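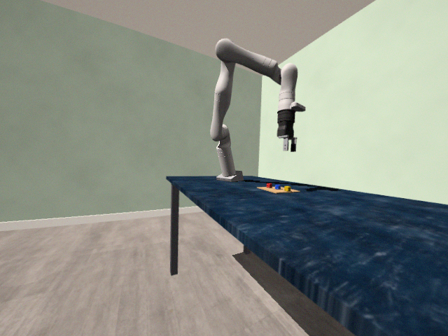
Figure 1. The Claseck simulation cell: arm, board and the three blocks.

Progress report to the Zacharias Fund
Project: Claseck, learning block handling in simulation
Reporting site: Liltley
July 24, 2026

Where we are

The proposal promised that by this point the arm would be picking up small cubes by color on request. It does, most of the time, and the rest of this report concerns the rest of the time.

We trained the current policy on 525 simulated demonstrations, all recorded on the blue tabletop with the red, blue and yellow cubes on the tan board. The policy gets the room views plus a close view from the gripper, and a short written command naming the color. Over 76 test episodes with fresh board positions, it finished all but 21. The fund's reviewers asked us last November to stop reporting our best run, so this is the average one. We miss the best run.

What goes wrong

Most of the failures happen in the last stretch before the fingers close. The arm gets over the board with great confidence, comes down slightly to one side, and closes on a corner. In the simulator the cube then leaves at a speed we would not want to see in a real lab. A smaller group are color mistakes, nearly all of them between blue and the table, which in hindsight was a bold choice of table.
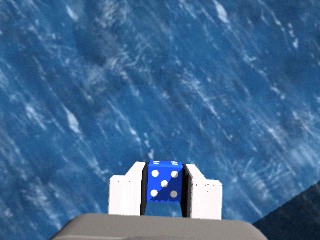 The gripper view was meant to fix both problems and has fixed one. With it switched on, corner grasps dropped sharply, and the policy now makes a small sideways correction before closing that we never programmed and are happy to take credit for. Blue is still the weakest color. The texture behind it is busy, and the network seems to regard a good streak of blue as close enough.

We had hoped that the pips on the cubes would help it judge which way a face was turned. So far we find no sign that it looks at them. Covering them in the rendered images changed nothing we could measure, and that took 36 hours of computer time to learn.

Changes since the last report

We dropped the reward term for smooth motion. The policy had discovered that the smoothest motion available is to hang above the board and do nothing, and it had become very good at this. 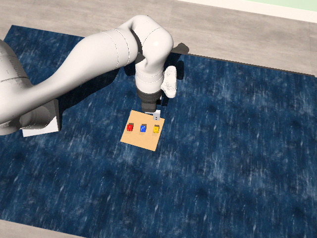 Board angle is now drawn at random at the start of each episode, as are the starting pose of the arm and the light level. Results fell when we did this and have since come most of the way back. We consider the older numbers flattering and have taken them off the project page.

Next period

Tabletop textures will be varied, starting with anything that isn't blue. After that comes stacking, two cubes first. The transfer test on the physical arm at Prutesstead stays on the schedule, with the padding for the bench already ordered. We are not asking for more money in this period, though the computing line is tight and we would like permission to move the unspent travel funds into it.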